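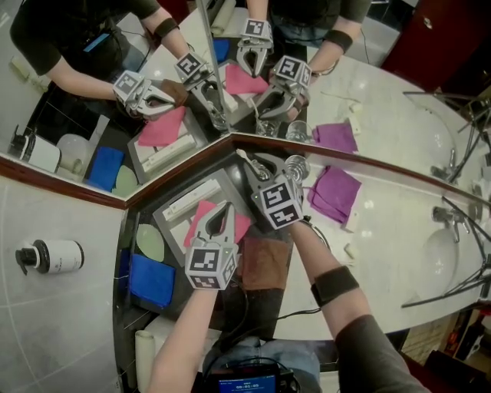 Why can't you just tell the robot to put the toothbrush in the glass? Sumaiya Debnath sent us that question, and we love it, so this whole page is for her!

Telling works well for people. If a grown-up says "tidy up around the sink," you already know what a sink is, how a towel feels, and how hard you can squeeze a glass. You have had years of practice. A robot starts with none of that. The words "pick up the toothbrush" don't say where the fingers go, how far apart they should be, or when to let go.

So people show it instead. Think of the last time somebody taught you to tie a shoelace. They probably said very little and did a lot of slow looping while you watched. Teaching a robot by showing is called demonstration, and it can be done almost anywhere, even at a bathroom counter.

The teacher holds a gripper in each hand. A gripper is a robot's version of a hand, and these have two long fingers that can close on things, a bit like kitchen tongs. The teacher has to do the job with those fingers, because a robot with the same kind of gripper won't have a thumb or a pinky to help out.

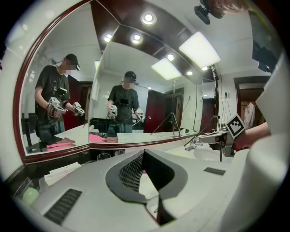
Try it at home with real tongs! Pick up a sock. Easy. Now try folding the sock. Much harder, right? You will find yourself turning your wrist in funny ways and using one pair of tongs to hold the sock still. Those funny little tricks are exactly what a robot needs to learn.

What about the black-and-white squares? Those are markers. They are patterns that a camera can spot quickly, and a computer can use them to work out where the gripper is and which way it is tilted. Put lots of those positions in a row and you get the path the gripper took through the air, like a dot-to-dot drawing with an enormous number of dots.

One path isn't enough, though. In our Uruvside lessons we recorded the same toothbrush job 68 times. The glass moved a little each time, or the cloth was bunched up in a new way. If the robot only ever saw one glass in one spot, it might reach for that spot forever, even with the glass somewhere else. 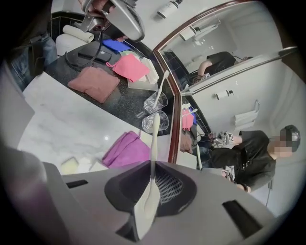 Driving a robot from far away

There is another way to show a robot what to do, and it feels a lot like a video game. It's called remote control, or teleoperation if you like long words (tele means "far"). You move a controller, and a real robot arm copies you. You could be in the next room or in another town!

The good part is that the robot's own arm does the job, so the lesson fits its body perfectly. The tricky part is that you can't feel what it feels. Our first try at driving an arm to pick up a sponge took nine minutes. With hand-held grippers, we did it in 20 seconds.

Cloth is the hardest thing either way. A cup keeps its shape when you lift it, but a towel flops, slides and hides its own corners.

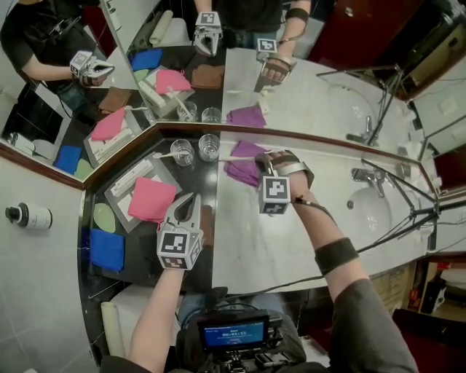
After the lessons, a computer studies all the recordings and looks for what they have in common. Then a robot gets a turn. It will probably miss, and then its teachers go back and record more of the part it found difficult.

Want to be a robot teacher? Ask a friend to be the robot, give them two pairs of tongs, and show them how to put a pencil in a cup without saying a word. Then move the cup and see what they do.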